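Right, I have become a person with Opinions about table caddies and I need to tell you all about it. Thread!

It started with the big table at work. Every small thing we own ended up on it. Wipes, pens, hand gel, those little sachets that come with lunch, a tape measure that isn't even ours. By September you couldn't put a mug down without moving something first.

Dima Moussa finally tipped the lot into a box and said whoever wanted their stuff back could come and argue for it. Hardly anyone did. I rescued 2 pens and a tin of mints and felt quite good about life.

So, the rule I've settled on: one small caddy in the middle of the table, and if it doesn't fit in the caddy it lives somewhere else. That's it, that's the system. I love it so much.

Small is the important bit! My first go was a massive tray from Strömberg with 6 compartments and it was a disaster. Big trays fill up. Someone put a shoe brush in it. A whole compartment was elastic bands.

Second thing: stand everything up. Packets lying flat turn into a heap and you only ever use the top one. Stood on end, you can flick through them like records and pull out the one you want. Same with anything long and thin. 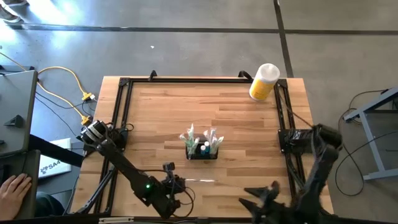
Little black caddy, packets and sticks upright, the two small bottles tucked in near the front. Look how much bare wood you get back!

Bottles go at the front, by the way. I used to put them at the back because they're taller than some of the other bits, and then every time I reached for one I knocked three packets over. Front of the caddy, caps up, done.

And the canister with the bright yellow label gets the corner. I did try squeezing a canister into a caddy once and it took up all the room and the packets went everywhere. Round things are happier on their own, up in a corner where your elbow isn't.

Black was Fouad Saab's choice and I was a bit snobby about it (I wanted a nice woven basket). But on pale wood you can spot a black caddy from the door, so people put things back in it without having to think. He has been very gracious about being right. He has mentioned it twice.

Other thing I've learned: wipe the table before you put the caddy down. I know, I know. But this top is all those lovely butcher-block strips and crumbs do sit along the joins if you leave them. Soft cloth, go with the strips, takes a minute.

We top the caddy up on the way out, around 5ish if I remember, next morning if I don't. Spares live in a drawer. Please don't keep the spares on the table, the spares are how the heap comes back.

Yurii Ostapchuk asked if I'd do the kitchen shelf next and YES, obviously, I've already been in there measuring. There are jars in that cupboard with no lids and lids in there with no jars. I'm thrilled.

If you've got a caddy you swear by, please show me. Wood, wire, old biscuit tin, anything. I'm especially after something narrow for a windowsill, with a flat bottom so it doesn't wobble.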